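Buying a gripper for small jobs: budget tips

Quick ones, typed between jobs. Prices are Canadian, before tax.

Start with the stuff you'll be picking up, then look at catalogues. Small cartons, flat packs, odd bits with rounded ends. Line up a few on a table and measure the narrowest side of each. Write it down. We didn't, first time round, and ordered from Bratport a size too small.

Hand-held before arm. A hand-held gripper lets you try out finger shapes for a fraction of the cost. Our whole trial budget was $1,000 and we came in under, fingers included.

Soft ribbed fingers are kinder on cardboard then hard jaws. Colour doesn't matter, get whatever's in stock.
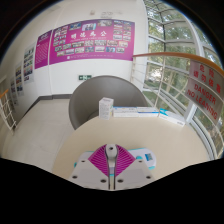
Spares next. Order two sets of fingers up front, shipping on a single set is silly. Drustelden wanted $23 for the courier alone. Lim bundles them if you ask by email, not through the web form.

Check the screws. Metric, ordinary head, something you can get at the hardware store on a Saturday-type emergency. Keep a labelled jar of extras and the right hex key in with them.

Lead times: Nornness quoted 7 days, took 13. Plan on the longer one, and dont book anybody's time until the box is in your hands.

Stuff people leave out of the budget:
Table space, cleared and left clear
Chargers and a decent power bar
Practice cartons, save your recycling
Somebody's hours. Biggest line on our sheet by far

Used gear is fine for plates and brackets. Buy fingers new. Ask the seller for a photo of the ribs up close, and pass if it's blurry.

Keep every receipt in one envelope, taped inside the cupboard door. Warranty cards too.

More on arms and mounts in July, once the quotes are back.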